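The Rule About Specks

Rule 9 at Skiltora was the one everybody skipped, and Etelka Katona had written it herself, so she took it a little personally. It said that before the gripper closes on anything, the operator looks at the surface through the wrist camera, and if there is something on it that wasn't on the setup sheet, the operator writes it down.

"Writes what down?" asked Igor Bednarek, who was in his first June on the floor and still polite enough to ask. "It's a white surface. It's got specks."

"Then write specks," Etelka said, and pulled her stool up beside his, because she had a soft spot for people who asked and because her coffee was still too hot to drink anyway.

They went through the wrist views together, slowly, the way she had once gone through them with old Abelardo Urrutia back at Baran, when the rule book was 3 pages long and most of it was about shoes.
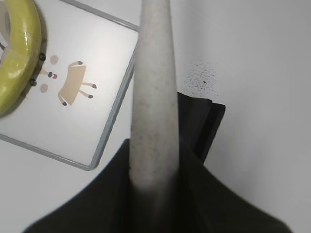
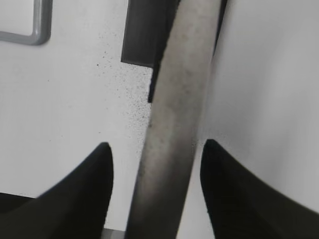 Wrist views, with dark specks on the white surface in both.

Igor leaned in. He had been so busy watching the fingers - were they straight, were they clear of everything - that he had let his eye slide right over the rest of it.

"I'd have called that clean," he said.

"Of course you would, and so did I, for years! You look at the part you're worried about. That's why it's a rule and I don't leave it to anyone's good nature."

"Do we stop, though?"

"We pause, we note it, we ask Wiesława whether she wants it wiped or left. It might matter to her and it might not, but she gets to decide before the arm moves, and we don't decide for her by being in a hurry."

So Igor opened the log, which was up to entry 2954, and typed with two fingers while Etelka blew on her coffee and pretended not to read over his shoulder. He wrote the word specks. Then he thought for a bit, went back, and added where they were.

Across the room Wiesława Wasilewska was already getting up from her desk, hunting for her glasses, which were on her head.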